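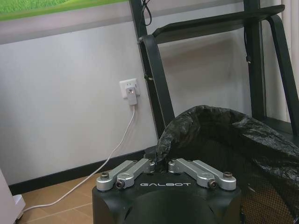 I Don't Want a Better Gripper, I Want a Boring One

Jun 16, 2018

Every few months somebody asks me which gripper they should buy, and every few months I give an answer that makes them a little sad. Get the one you can fix with the hex keys already in your drawer. That's the whole recommendation, and I'll happily defend it for the next few paragraphs!

I came to this opinion the hard way. Back in April, Noboru Ishida and I put two grippers through the same chores in the same room, picking things up off the floor and dropping them in a wastebasket. One was a plain two-sided linkage type. The other was the Kuvport, with soft fingers and a force sensor in each tip and a price I'm still embarrassed to have signed off on. We ran 122 pickups on each. The Kuvport won, by the numbers. It got 43 of its tries in a row at one point without a fumble, and I remember Noboru clapping.

Then a fingertip sensor drifted, and we lost the afternoon to recalibrating it. The linkage gripper never asked for an afternoon. It asked for a quarter turn on a screw (once) and went back to work.

I know how this sounds. Sakda Saithong, who builds controllers for Troslow and has argued with me over this at more lunches than I can remember, thinks I'm confusing "simple" with "familiar." He says the soft fingers are simple too, if you've lived with them long enough. Fair point, and I have no great comeback. But most people shopping for a gripper haven't lived with one, and they're going to spend their first weeks figuring out camera placement and cable slack and why the arm hates one particular corner. They don't need a moody fingertip on top of that. 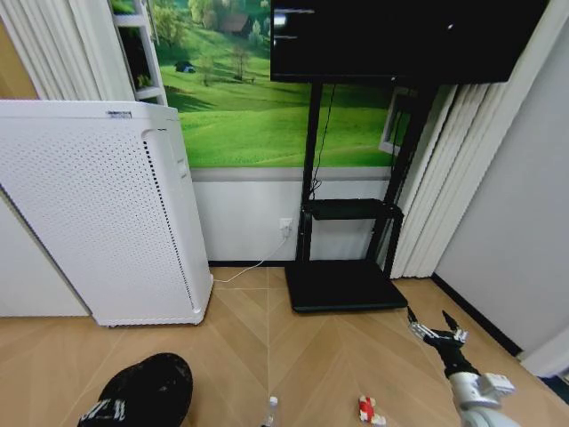
Fingers open, heading for the floor by the TV stand.

Floors are where I'd send anybody who wants to compare grippers, by the way. Tables flatter everything. You put a nice block on a nice table at a nice height and every gripper on the market looks like a genius. Put a cap on the floor, or a small plastic bottle, and suddenly the wrist angle matters, the finger length matters, and you find out whether the camera can see past the hardware it's bolted next to.

That last one is my other gripe. Spec sheets will give you payload and stroke and grip force to two decimal places, and not one word on how much of the wrist camera's view is taken up by the gripper itself.
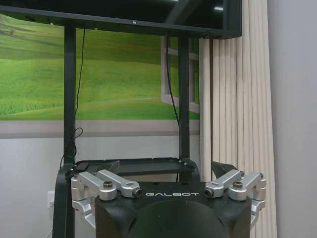

I'd trade a good chunk of payload for a clearer view between the fingers. When I can see the gap, I can tell a bad approach from a bad grasp, and those are very different problems to fix. Sakda says a decent controller should sort that out without me squinting at the feed. Maybe so. I still squint.

So, yes, the Kuvport is the better gripper, and if you have a patient technician and a healthy budget, go get it. Everyone else, buy the boring one and spend what's left on a second camera and some spare screws.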